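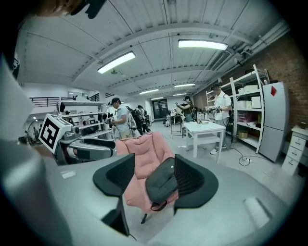
*Pink padded chair, quilted seat and backrest, thin black legs.*

# Spot cleaning padded and quilted chairs

These notes cover fixed upholstery on light-framed chairs, where the cover can't be taken off and washed. They apply to woven and knitted fabric. Leather, vinyl and anything with an unlined foam core showing through the fabric are handled differently and are left out.

## Check the care code

Look under the seat first. The care label is usually stapled to the dust cover or sewn into the rear seam.

| Code | Meaning |
|---|---|
| W | Water-based cleaner |
| S | Solvent cleaner only |
| WS | Either |
| X | Vacuum only |

If there is no label, treat the fabric as unknown and do the test below with plain water before trying anything else. If water alone leaves a mark, stop and get a quote from an upholstery cleaner.

## Materials

- vacuum with a soft brush head
- white cotton cloths, at least four
- spray bottle
- soft nail brush or an old toothbrush
- clear dishwashing liquid, no added colour or moisturiser
- white vinegar
- distilled or filtered water
- two bowls
- a fan

Coloured cloths and printed paper towel can transfer dye to pale fabric. Keep them away from the job.

## Test patch

1. Pick a spot on the underside of the seat overhang or the lower back of the backrest.
2. Dampen a white cloth with the cleaner and press it to the fabric for one minute.
3. Check the cloth for colour.
4. Let the patch dry fully, then compare it with the fabric beside it in daylight.

Colour on the cloth means the dye isn't fast. A stiff or darker ring after drying means too much detergent or not enough rinsing, and the test can be repeated in a new spot with a weaker mix.

## Vacuum

Vacuum before any liquid goes on. Dry dust becomes mud once it is wet, and quilting holds a surprising amount of it along the stitch lines.

Set the suction low. Work across each quilted section, then run the brush along every seam. Open the seams slightly with two fingers where the seat meets the backrest. Finish with the legs and the underside, as dust on the frame will drop onto damp fabric later.

## Water-based method (W and WS)

Mix 5 mL of dishwashing liquid into 500 mL of lukewarm water. A stronger mix doesn't clean better and takes far longer to rinse. Fill the second bowl with clean water.

1. Lift any solids with the edge of a spoon.
2. Blot with a dry cloth until it stops picking up liquid.
3. Dip a second cloth in the detergent mix and wring it hard. It should feel damp and shouldn't drip.
4. Press and lift, working from the outer edge of the stain to the centre.
5. Turn the cloth to a clean face often.
6. Use the brush only on stitch lines, with short strokes along the thread.
7. Rinse with a third cloth wrung out in clean water. Do this twice.
8. Blot dry.

Don't pour or spray directly onto a puffy cushion. The batting under quilted fabric wicks liquid sideways, and the tide mark will come up in the next section over - often a day later.

### Tide marks

If a ring appears, mist the whole quilted section with distilled water, from stitch line to stitch line, and blot evenly. Cleaning to a seam hides the transition. Stopping in the middle of a section doesn't.

### Common stains

**Tea and coffee.** Detergent mix first. If a brown tint remains, use one part white vinegar to three parts water, then rinse.

**Milk.** Cold water only until the residue is gone, then the detergent mix.

**Grease.** Cover with cornflour, leave 20 minutes, vacuum, then use the detergent mix.

**Ballpoint ink.** Isopropyl alcohol on a cotton bud, tested first. Dab, and change the bud after every contact.

**Unknown.** Start with cold water and move up one step at a time.

## Solvent method (S)

Use a dry-cleaning solvent sold for upholstery and follow its label. Work outdoors or with windows open, well clear of pilot lights and heaters. Apply it to the cloth, never to the chair. Solvent can soften some foams and adhesives, so keep contact brief and leave glued piping alone.

## Drying

Stand the chair where air can reach both sides of the backrest. Aim a fan across the seat at low speed. At a room temperature of 21 °C a lightly damped seat usually dries overnight. Deep quilting takes longer, and in a humid July it may need a second night.

Keep the chair out of direct sun while it dries - pinks and reds fade unevenly when damp. Hair dryers and radiators can shrink synthetic batting.

When the surface feels dry, press a folded white cloth into the seat with your full palm for ten seconds. If the cloth comes up damp, the filling is still wet and the fan goes back on.

## Frame and legs

Wipe metal legs with a barely damp cloth and dry them straight away. Check the foot caps while the chair is tipped over and replace any that have split. Tighten loose leg bolts by hand, then a quarter turn with the key.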